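Workshop notebook — May, craft bench, morning

Setting up the small bench for the paper and card sessions. First job was to decide what lives on the table and what goes back in the drawers. 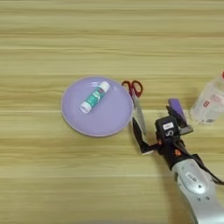 I want the glue to have a place of its own. Last month the sticks went down wherever people finished with them, and I spent most of an afternoon getting rings of dried glue off the wood with warm water and a plastic scraper. A plate fixes that. Glue stick goes on the plate, cap on, and if it leaks or gets left open the mess stays on something I can put under the tap. The purple plate is fine for this. It has a bit of a rim, so a stick can't roll off on to the floor.

Scissors stay beside the plate, on the right. I tried them on the left first and kept reaching across the glue to get at them. Red-handled pair for paper only. The Vakulenko pair is for fabric and is back in its sleeve in drawer 4, please leave it there.

Glue tests so far, all on the 6 cm card strips:

Thin paper to card: holds well. Slight wrinkling if you press too soon.
Card to card: holds after a wait. Edges lift if the strip was bent beforehand.
Tissue to card: tears when the stick is dragged. Dab it, don't rub.
Foil paper: no good. Came away clean the next morning. Use the Prorkura tape.

Left the card to card strips under the heavy catalogue over lunch and they came out flat. The ones I left loose curled at both ends. So weight matters more than how much glue goes on, at least with the thicker card.

Table top wants oiling again before summer. It soaks up anything spilt near the seam, and I'd like that done while the room is quiet. There is half a tin left on the shelf from last time. Two thin coats, a night between them, and keep the bench clear until the second one is properly dry.

Stock: 459 sheets of the white card left after the Prindside order went out, and 675 of the coloured. Enough to be going on with. Low on glue sticks. Uvis can send more with the next delivery if the order is in by noon.

To do:
- label for the paper scissors
- second plate, any colour, for the far end of the bench
- try tissue again with the watered-down paste
- find the lid for the paste pot

Stopped at half past four.

Comments

benchend: Had the same trouble with foil paper. Scuffing the back with fine sandpaper helped a bit, but the tape is quicker.

papermill_k: Is the paste flour or the bought sort? The flour one went mouldy on us inside a week.

benchend: Bought. I'd keep it in the fridge either way.

tallstool: I have a spare plate, will bring it in. It's got a chip in the rim.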